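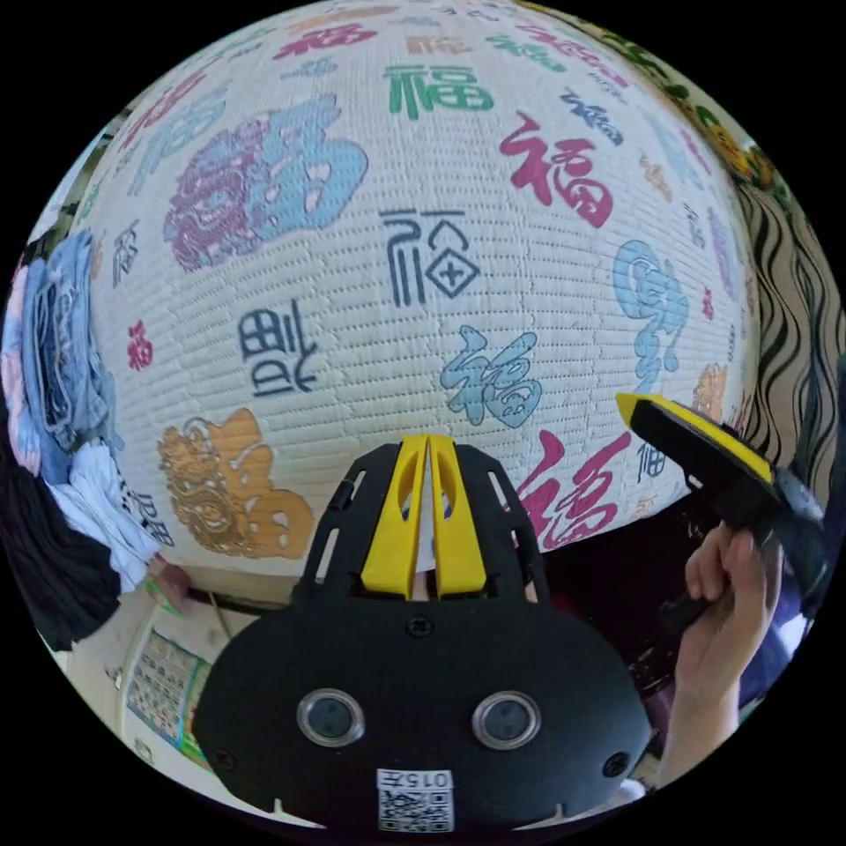 2019-11-09

Paste trial, paper over wire ribs. Wheat starch, 24 g in 206 ml water, cooked until clear, then sieved twice. Claso methyl cellulose mixed alongside as the control.

Strips cut from the Belville roll, grain lengthwise. Starch strips dried flat. Claso strips cockled at both ends and lifted from the wire when flexed. Hung a 500 g weight on each joint overnight. Starch held. Claso let go at the second rib.

Old jar from May has mold on the lid, discarded.

To do: repeat with thinner starch, order wire from Szabó, return the Kendau clamps. Shelf tag for the new batch is 358.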